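Arm faults out every time it gets low over the board, what am I missing?

Posted in Help > Small arms and grippers
8 replies, showing the top 3

bruso_bench
So I've got a little block-pushing setup going and it ran great for most of March. Toy blocks on a maple cutting board, board on one of those blue perforated tables, arm comes down with a plain black rod on the end and shoves things around. No gripper, nothing fancy. Then I swapped the board for a thicker one and now I get a protective stop on maybe one push out of every few. It drops down, I hear a thunk, everything freezes.
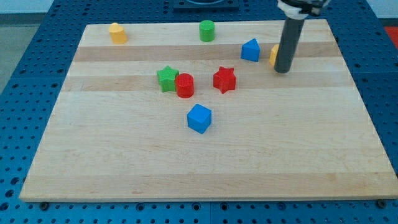 The part that's driving me nuts is that it's fine near the back and goes bad as it comes forward. I've re-zeroed the height twice. I touched off at the back edge both times (easiest place for me to reach, I admit) and the number looked right. Last night it stopped with the tip jammed into the wood and I had to hit the e-stop and back it off by hand. There's a dent now. I'm at 200 mm/s on the way down if that matters. Please tell me I didn't wreck the wrist.

vundby_tom
Slow it down. 200 is way too fast for that.

Fendosero
Slower will help your nerves and your board, but I don't think speed is your problem. Fine at the back and bad at the front sounds like your board and your arm don't agree on what flat is! I had the same thing with a butcher block that had cupped over the winter. Touching off in one spot tells you about that one spot, so pick 5 of them, the corners plus the middle, and creep down at 23 mm/s or less with your hand on the stop. Write down the height at each. If the front numbers come out higher, there you go. Shim it or tilt your work plane in software, either one's fine. I shimmed mine with cardboard and it's still in there.

Also check that the board can't rock. And please don't turn the force limit up to make the stops go away, I know it's tempting. The stop is the only thing that saved your wrist.

As for damage, take the rod off and sight along it first. If it's straight, put it back and jog the last joint slowly with nothing under it. Any grinding or new play, quit and get it looked at before you run it again.

bruso_bench
Front left is 8 mm higher than the back. Eight!! Rod's straight, wrist sounds normal. Off to find some cardboard.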